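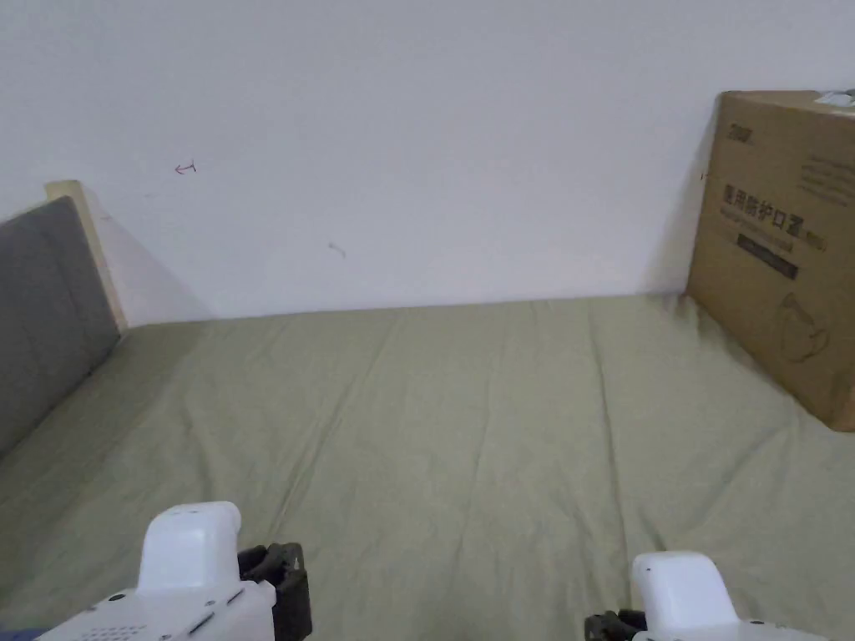 Gaëtan Boyer doubted that anyone would pay for a bed sheet on the strength of a promise about corners, and told the people at Okullow so before they had finished the pitch. Every sheet he had bought said it would stay put, and most of them came off the mattress by the second night.

Okullow agrees with him, up to a point. The bedding maker, based in Rernurthorpe, today announced the Hamel fitted sheet, and would like to be plain about what it does and does not do.

Rernurthorpe, Nov 3, 2020 – The Hamel is a cotton fitted sheet with elastic all the way around the hem and a deeper pocket than the company's older Videl line. It goes on sale in December in 4 colors, sage green among them. It will not improve anyone's sleep. Okullow has seen no good evidence that a sheet can do that, and has taken the claim off its own packaging, where it had been printed for years.

It will also wrinkle. Cotton does. A Hamel sheet pulled tight by hand will look fairly flat and still show soft creases, more of them if it has been sitting folded in a closet. The company tried a wrinkle-resistant finish last year and dropped it after testers said the fabric felt stiff. Anyone who wants a bed as smooth as the ones in catalogs will need an iron, and should know that the beds in catalogs have usually been ironed too.

What has changed is the fit. Okullow sent 200 sheets to households that had complained about the Videl and asked them to use the new one in the ordinary way, which included letting kids on the bed and using it as a place to put things down while cleaning the room. Cardboard boxes came up often in the replies. People who were short on floor space had been stacking deliveries on the bed, and wanted to know if dragging a carton across the sheet would pull the corners loose. On the Hamel it mostly did not. On mattresses deeper than 17 inches it sometimes did, and the company does not recommend the sheet for those.

The test was run by Okullow and paid for by Okullow. Readers may weigh it accordingly. No outside lab has looked at the results, although the company says it will share the full set of replies with any reporter who asks, including the bad ones.

Beds with a padded headboard get their own page in the care leaflet – dark upholstery can pick up lint from a new sheet, and the first 2 washes should be done separately.

The Videl will stay on sale until stock runs out. It will not be discounted as a "classic."

Samples and the care leaflet are available on request from the Okullow press desk in Rernurthorpe.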